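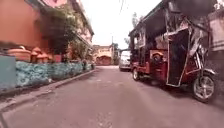 Gander Match Records

README for the Gander club rugby match records, covering the Motaung league and the Fliven knockout cup.

Maintainer: Wian Maluleke
Checking and corrections: Khanyisile Kekana
Release: September

What the records are

Gander is a set of plain text tables holding results, scoring events, lineups and short match notes from club rugby union. It started as a pile of paper team sheets and a spreadsheet with no consistent column names. The tables replace that spreadsheet, and the old file should not be used for anything new.

Two competitions are included. The Motaung league is played home and away between 10 clubs. The Fliven cup is a straight knockout with 8 clubs in the first round, so there are no replays and no second legs. Friendlies, preseason games and sevens tournaments are left out, even when the same clubs were playing.

Files

matches.csv has one row per match, with the competition, round, home club, away club, halftime score and final score.

events.csv has one row per scoring event or card. Each row has a match ID, a minute, a club, a player ID and an event type.

lineups.csv lists the starting fifteen and the bench for each side. Shirt numbers are as printed on the team sheet. If a player changed shirts during the match, the starting number is kept.

players.csv links player IDs to names as the clubs registered them. Players who asked to be left out have an ID and no name.

notes.txt holds free text on a match, written by whoever kept the score. Notes are separated by a blank line and start with the match ID.

grounds.csv has one row per ground, with the club, the pitch surface, the kickoff direction convention and a column for directions.
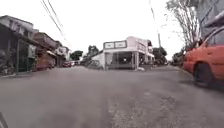 All files use commas as separators and UTF-8 encoding. Text fields are quoted only where they contain a comma. There is a header row in every CSV file and none in notes.txt.

Event types

The values allowed in the event column are try, penalty_try, conversion, penalty_goal, drop_goal, yellow and red. Missed kicks are not recorded. We tried to collect them for part of one season, but half the scorekeepers were writing them down and half were not, and the totals meant nothing.

A penalty try is stored as a single event worth seven points, with no conversion row after it. Where a scorekeeper wrote a try and a conversion for the same award, the pair has been merged. The player field is left blank for these.

Two yellow cards to the same player appear as two yellow rows and then a red row at the same minute as the second. If you are counting dismissals, count the red rows only.

Minutes

The minute field is the running match minute from the scorekeeper's watch, rounded down. Time added at the end of the first half is written as 40+2, 40+4 and so on, so the column has to be read as text. The second half begins at 41 regardless of how long the first half ran.

Watches differ. In games where both clubs kept a sheet, the two often disagree on when a try was scored. The home sheet is used unless it is missing or unreadable. We do not average the two.

Halftime scores

For most matches the halftime score is taken from the sheet and then checked against the events. When the two differ, the sheet value stays in matches.csv and the flag ht_check is set to 1. The usual cause is a conversion of a late try, taken after the clock had gone past 40 and written down under the second half.

Clubs and grounds

Clubs are identified by a short code that does not change, even if the club changes its name or sponsor. Gandholm moved its home games to a different ground partway through the records. Both grounds are listed under the code GAN, and the ground_id in matches.csv tells you which one was used.

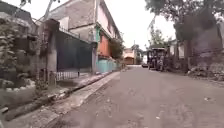 The directions column in grounds.csv is free text, supplied by the clubs, and it is the least tidy part of the release. Some entries are a street name and nothing else. Others go into the parking, the gate and where to find the changing rooms. We ask clubs to describe the last stretch on foot and to say what is underfoot, because visiting teams carry kit bags, water and tackle shields from wherever the bus stops. An open gutter between the curb and the buildings, or a chipped edge like the one along this street, is worth a line. So is the side of the road that has a sidewalk. Entries have been corrected for spelling and otherwise left as they came in.

There are no coordinates in the table. Several clubs share a field with a school, and the schools preferred to keep exact locations out.

How the data was entered

Sheets were typed in by hand by Khanyisile Kekana and checked against the scores the clubs had reported. Final scores that did not add up from the events were sent back to both clubs. If they agreed on a correction, it was made and logged in corrections.txt with the old value. If they did not agree, the reported final score stands and the flag ft_check is set to 1.

Player names were matched by club and registration number. Brothers and cousins with the same initials were the main source of errors, and some wrong matches probably remain in the older rows. Please report any you find.

Known gaps

Bench lists are missing for many early league matches.

Replacement times are not included anywhere.

Attendance was never collected.

Walkovers are listed in matches.csv with the status walkover and blank scores. They have no events or lineups. League points for them are worked out in the standings script, which awards four to the club that turned up.

Abandoned matches have the status abandoned. Events up to the stoppage are kept, but they should be dropped before working out season totals. 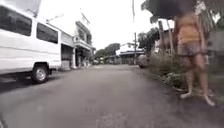

Using the tables

Join events.csv and lineups.csv to matches.csv on match_id. Do not join on club and round, as postponed games keep their original round number and a club can play twice in what looks like the same week.

To rebuild the league table, filter to the Motaung league, drop the abandoned matches and run standings.py. Bonus points are given for four or more tries and for losing by seven points or fewer. The script counts penalty tries toward the try bonus.

Individual scoring lists should be treated with care. A try with a blank player field means the scorekeeper did not write down who scored, and these are not spread evenly between clubs.

Privacy

Dates of birth, phone numbers and medical notes appeared on some of the original sheets and were not typed in. Injuries mentioned in notes.txt have been removed. A player can ask for their name to be taken out at any time through their club, and the change will be made in the next release.

Corrections

Send corrections to Wian Maluleke with the match ID, the row as it stands and the row as it should be. A scan of the team sheet helps. Changes to final scores need a message from both clubs before they go in.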